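We value your privacy. This site uses cookies to remember your settings and measure traffic. Accept all | Manage choices

Playtesters wanted for Pemurham, and please read the whole thing first

July
By Kinga Tóth

Another multiplayer survival game is looking for testers. I know. I rolled my eyes too, and I work on it.

Pemurham is a squad game for PC, built by the small team at Nasrallah. You and three other people get dropped into a flooded valley in the year 1827, and you try to hold a mill until morning. We have been telling ourselves for two years that it's tense and funny. We would like to hear from people who aren't paid to think so.

I've answered a lot of calls like this one, back when I was on the other side of it. Most were marketing. You got a key, you played a build that was locked for release in nine days, you filled in a form with five smiley faces on it, and your bug was still there at launch. I can't promise ours will be perfect. I can say that the build you'll play is unfinished, that the map can still change, and that Mi-kyung Shim, who designs the combat, will read what you write and probably argue with it.

What we need

We want 900 testers for the closed round. A good share of them should be people who quit games like this. If you bounced off Fevuvari after an evening, or played Saletti until the crafting wore you down, you're more use to us than somebody who already loves the genre. Tell us when you stopped and what you did instead.

You should have a PC that runs recent games at medium settings, a headset, and a connection that doesn't drop every time someone starts the microwave. You must be 18 or over. You don't need to be good. Our matchmaking has only ever been tested on staff, and staff know where all the ammo is.

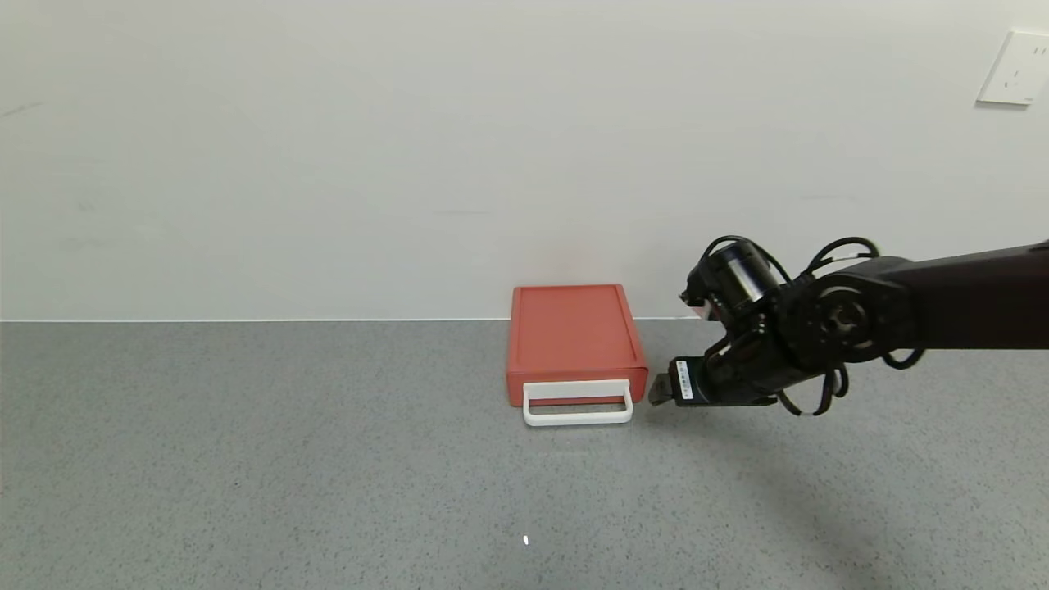

Sessions start at 1630 and run until the servers fall over or everyone has gone home, whichever comes first. You'd be signing up for four of them across the month. Missing one is fine if you tell us. Missing three means we give your place to someone else.

After each session there's a written report. It has no star ratings, because I fought to get rid of them. You get a blank box and a few plain questions, such as where you got lost and whether you'd have kept playing if we hadn't asked you to. "It was fun" is not much help. "I hated the boat" is a start – tell us which boat.

What you get

A free copy of the game if it ships, your name in the credits if you want it there, and a gift card for each finished report. The cards are small. This is not a job and it won't get you one, whatever other studios hint at in their own posts. You will not get an exclusive hat. There was a meeting on the subject of hats, and I would like that time back.

You'll have to sign an agreement that keeps you from streaming or posting footage during the test. It ends when the test ends. After that you can say whatever you like about us, and that includes telling people it's bad.

How to apply

Use the form on the testing page. Give us your PC specs, your time zone, and a paragraph on a multiplayer game you stopped playing. Please don't tell us you're passionate about gaming. Sirkka Tuominen sorts the applications and she skips that sentence anyway.

Questions on the agreement or payment go to Mi-kyung Maeng through the same page. We answer everyone, including the people we turn down, though it may take a couple of weeks. Applications close at the end of July.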